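March, before breakfast

I have the cucumber bug again! All winter I swore I was done with pickling, and then Salamatu Briggs called last night to say the Cimside market had the good little bumpy ones back, and I was awake half the night thinking about brine. So I'm writing this with coffee and no toast, and my bag is already by the door.

Cucumber and the wicker basket

I do love that basket. Oval, shallow, tan weave with the open lattice at the rim, and everything looks like it came from somebody's garden the minute it goes in. Green cucumber on tan wicker is one of my favorite color pairs in the whole kitchen year (I'd paint a room in it if I could find the right green). The glossy, bumpy skin gets me every time.

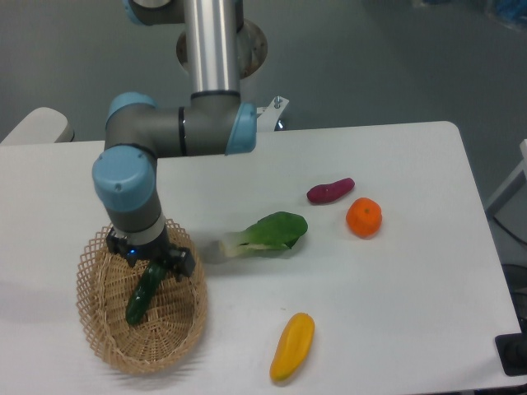 Late morning

Market done! I spent far too long at the Wargate stall, where they let you pick through the crates, and came home with 4 pounds of cucumbers and one eggplant I didn't need. Salamatu bought leeks, big floppy ones, and we argued all the way up Vrabec Hill over whether the green tops belong in soup. She says stock only. I say slice them thin and cook them slowly in butter until the kitchen smells wonderful, and I'm right.

What really makes me happy is a mixed table. One purple thing, one orange, one long yellow thing, a bunch of leaves, and a cucumber on its way to or from the basket. Put those on plain white and I want to cook all of them at once, which is how I ended up last spring with that strange orange and leek salad. (It was good! Salamatu had seconds.)
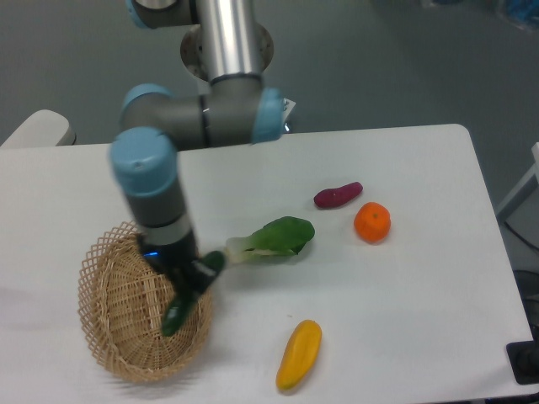

Afternoon, brine on

300 ml vinegar, the same of water, 40 grams of sugar, a spoonful of salt, dill, mustard seed. I let it boil 37 seconds longer than the card says while I hunted for the lid, and I don't think it minded. Half the cucumbers went in as coins and half as spears. The spears never fit the Larkine jar and I always think they will.

Still to cook: the leeks Salamatu left me, and I keep wanting to stop and admire them first. I love the way a leek goes from that pale white bulb end through light green and on to the darker leaves, all in one vegetable. Next to a deep magenta one it looks even better, and the cucumber beside them makes a third green altogether.
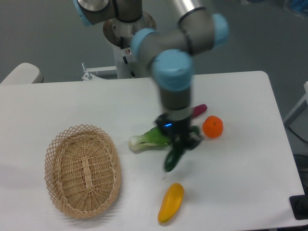
Evening

Leeks in butter for supper, tops included, with a fried egg. Ate it standing up. The jars are cooling on the sill and I've been told to leave them until tomorrow, but I tried one coin at eight o'clock. Needs more dill. Must ask Salamatu for the rest of her bunch, and give her back the blue bowl.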